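4. What the crease grades can and cannot tell us

4.1 The problem with a single grade

The claim that a treated cotton "needs no ironing" is usually backed by a crease grade. A piece of cloth is washed and dried, laid out under a lamp, and compared with a set of reference pictures. Someone picks the picture that looks closest. That choice becomes a number, the number is averaged with others, and the average ends up on a swing ticket. By the time it reaches a shopper it looks like a property of the cloth, much as weight or width are properties of the cloth.

We doubt that it is one. The grade is a judgement made by a person about a surface that changes whenever it is touched, and most of the papers we reviewed in Section 2 say very little about the touching. They give the water temperature and the spin speed. They name the detergent. They tend not to say who took the cloth out of the drum, how long it sat in the basket, whether it was shaken, or how it was put down on the table.

The work by Pugh and Gough is the exception, and for that reason we lean on it heavily here. Heledd Pugh ran the household part and Carys Gough the grading. They gave plain cotton napkins to 18 households and asked people to wash them as they normally would, with their own machine and their own habits. Of the napkins sent out, 61 came back in a state fit to be graded. The authors are open about the ones that did not, which were mostly stained or lost, and they do not try to guess what grades the missing ones would have had. We wish this were more common.

4.2 Treated and untreated cloth

The napkins came in two finishes. One was sold under the name Ollalo, a resin treatment meant to hold the fibres flat after washing. The other was Rilto, which is the same weave with an ordinary softener and no claim to resist creasing. Both groups were graded on the Storker card, a printed strip of reference pictures running from heavily creased to smooth.

Ollalo did better on average. We have no quarrel with that. Our quarrel is with how the result has since been used, as later writers have cited it to show that the treatment saves people time at the ironing board. The original paper does not measure time at the ironing board. It does not measure ironing at all. It reports how napkins looked when they were laid out for grading, and there is a long step between that and the claim that a household irons less. People iron for all sorts of reasons. Some iron napkins that are already smooth — guests are coming, or the iron is hot anyway and there is a shirt to do. Others never iron a napkin in their lives and would not start for an untreated one.

A few of the household diaries, reprinted in the appendix to the paper, make this very clear. One person wrote that she had ironed everything in the bag "out of habit" and then remembered she had been asked to send it back as it came off the line. Another folded the napkins while damp and put a heavy book on top, which he said was what his mother did. Both sets were graded along with the rest. The authors thought about leaving them out and decided against it, on the grounds that these were normal habits. We think this was right for a study of what households do. It is a poor basis for a statement about what a finish does.

4.3 Handling before grading

A more serious worry is what happens to the cloth between the envelope and the lamp. The instruction printed on the back of the Storker card is to lay the sample "flat and without tension" and to leave it alone for a short while before grading. In our view these two requests pull against each other. A soft cloth that arrives folded will not lie flat unless somebody opens it and smooths it, and smoothing puts tension into the cloth. If nobody smooths it, the fold lines remain, and the grader has to decide whether a fold line from the post counts as a crease from the wash. The card offers no help on this point.

Gough's notes show that she saw the difficulty early. She began by opening each napkin with both hands and letting it drop. After the first batch she changed to taking hold of a single corner and drawing it across the table, as she felt that this disturbed the middle of the cloth less. The paper mentions the change in one sentence and treats the batches as equal. Perhaps they are. But no napkin was graded under both methods, and so there is no way of telling from the published tables.

There is good reason to think it matters. A woven cloth is stiff along its threads and gives easily on the slant, so a pull at a corner travels across the weave and gathers the fabric into ridges. These can look very much like the long soft creases that come out of an overfull drum. A blue cloth held by its upper-right corner is shown in Figure 3. The left, top and bottom edges are mostly straight, and a person grading from the left side alone might call it fairly smooth. The right portion is bunched, with folds and creases running on the diagonal from the held corner down towards the lower left.
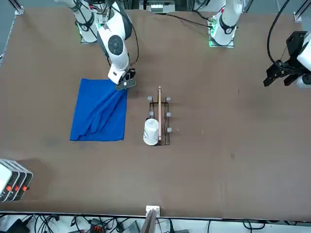
Figure 3. Cloth on a covered table, held at one corner.

The obvious reply is that a trained grader can tell one kind of ridge from another. Pugh and Gough make this argument themselves, and they support it with a check in which two graders looked at the same napkins and mostly agreed. We are less impressed by this than some readers have been. Agreement between graders shows that they saw the same surface and had learned the same card. It says nothing about how the surface came to look that way. If both graders mark down a ridge left by handling, they will agree perfectly well, and both will be wrong about the wash.

Colour adds a further trouble. The reference pictures on the Storker card are pale, and shadows show up on pale cloth differently from the way they show up on a strong, dark shade. The napkins in the household study were white, so this does not count against it directly. It does count against those who have taken its grades and set them beside grades for coloured tablecloths as though the two could share a column. We found this done in several trade reports, including one on the Dafis range of table linen, consulted on 9/28/22, where the graded samples are described only as "assorted". A reader cannot tell from the report which shades went with which finish. If the darker cloths were mostly untreated, part of the gap between the finishes may belong to the dye.

4.4 What would persuade us

We do not say that crease-resistant finishes do nothing. Anyone who has hung up a treated shirt next to an untreated one will have some opinion on the matter, and ours is probably the same as most people's. Our complaint is that the evidence has been asked to carry more than it can bear, and that the weak point is a dull one which hardly anyone writes about.

Some of it could be mended cheaply. A grader could grade each cloth, fold it, lay it out afresh and grade it again, without sight of the first result. If the grades move by as much between layings as they do between finishes, then the comparison of finishes is in trouble, and it would be better to know. The manner of laying out should be written down in enough detail for a stranger to copy it — which hand, which corner, lifted or dragged. Where the method changes part way through, the batches should be reported apart.

The claim about ironing is harder to mend, as it calls for a different sort of study. Somebody would have to follow households for long enough that the habit of being watched wore off, and would have to record what was ironed and for how long, along with what the cloth looked like beforehand. Pugh has said in a later note that the diaries were kept in April, when much of the washing could be dried out of doors, and that she would expect other results from a winter indoors. We agree, although we would not care to guess in which direction. Cloth dried over a radiator may come off stiff and flat or stiff and badly folded, depending on who put it there.

Until such work is done we have treated the published grades as a rough guide to appearance on the grading table. In Section 5 they are used only to compare samples that were laid out by the same person, by the same method and in the same shade. This leaves us with far fewer comparisons than we had hoped for when we began the review, and it removes most of the ones that are quoted in sales material.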